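3.2 Handling of cloth in the home

The households in Stornness were visited in February. Most of them fold clothes in the same room where they sleep, and the work moves between whatever flat surfaces are free. Dark cloth was a frequent item, as Figure 3 shows.

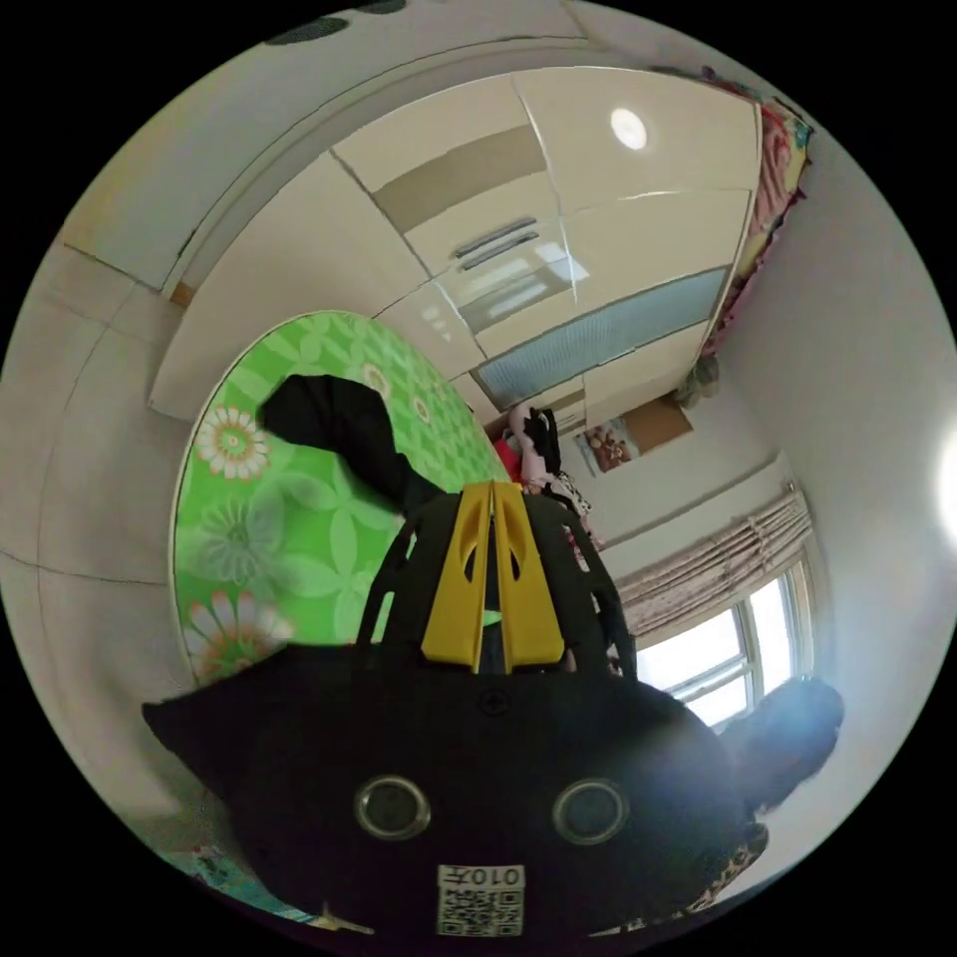
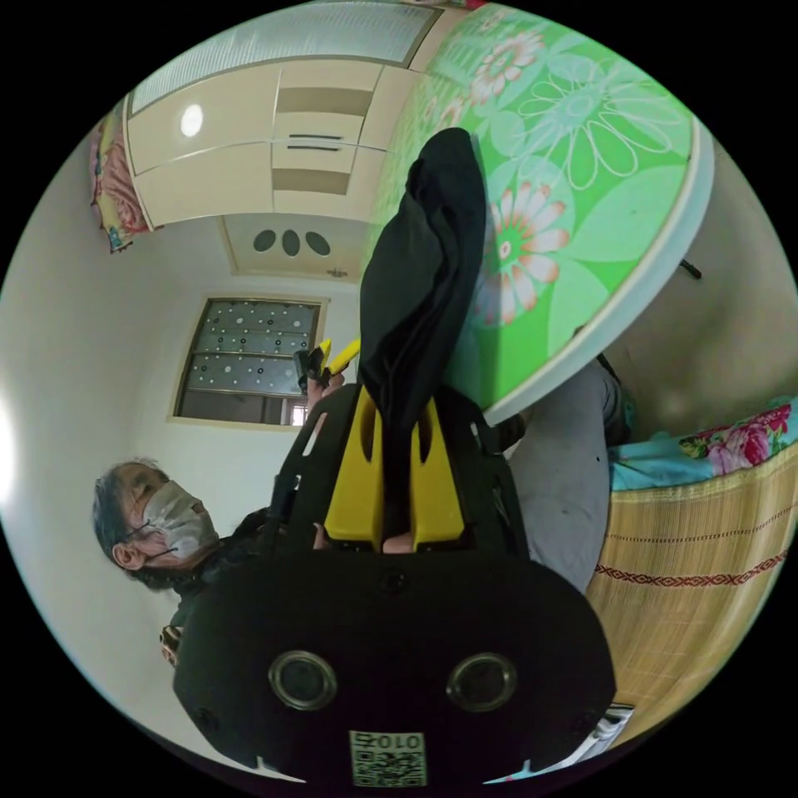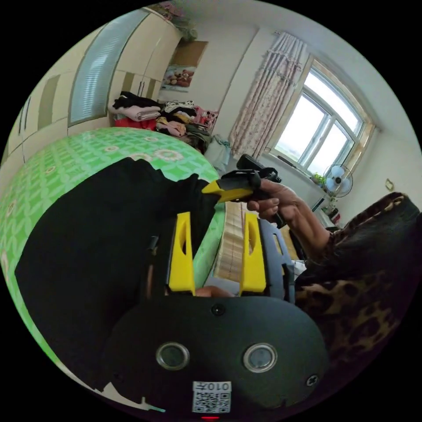

Figure 3. Black cloth in one home, at a table with a flowered green top (first and second) and on a bed with a green sheet (third).

Which surface did the households prefer for folding? Of the 54 households, 24 named the bed as their first choice, mainly for its larger area.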